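Can a robot put away my utensils yet?

I have wanted a machine to do my dishes since I was 16, so you can guess how I feel about kitchen robots.

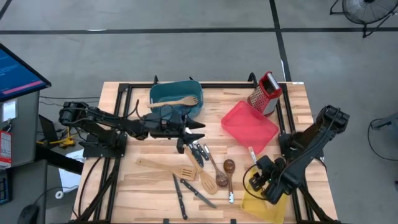

My friend Dexter Manalo thinks we're 2 years out. I say longer! Folding towels, okay, maybe. But the utensil drawer? Spoons slide under other spoons, knives need picking up by the right end, and a grater is a weird shape for anybody's hand (mine included). My kid can sort all that in three minutes, complaining the whole time.

Would I pay $800 for one that could? Oh, in a heartbeat. It'd have to do the pans too, though.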